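# Why does a hat keep you warm?

Hi, Nayeli Pacheco here! My niece asked me this one in November, on a walk so chilly that my ears hurt (I'd left my hat at home, silly me), and I've been wanting to write it down ever since.

Your body makes heat all day long, even when you're asleep. That heat warms the air right next to your skin. Then the wind comes along and whisks the warm air away, and you shiver. Brrr!

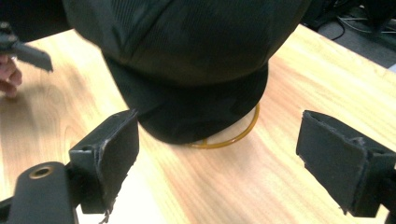
*A dark cap with a stiff, curved brim.*

A hat gets in the wind's way. Cloth is full of teeny gaps, and air gets stuck inside them. Stuck air is great at holding on to heat! Puffy coats and bird feathers use the very same trick.

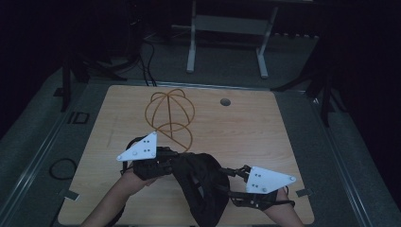
Want to try it? Ask a grown-up to fill 2 matching mugs with warm water. Pull a woolly sock over one and leave the other bare. Wait 9 minutes, then dip a clean finger in each. Which one feels warmer? My friend Marisol Mendoza tried it with a mitten, and she says mittens are better, but I'm sticking with socks. Write down what you find, and try a thicker sock next time!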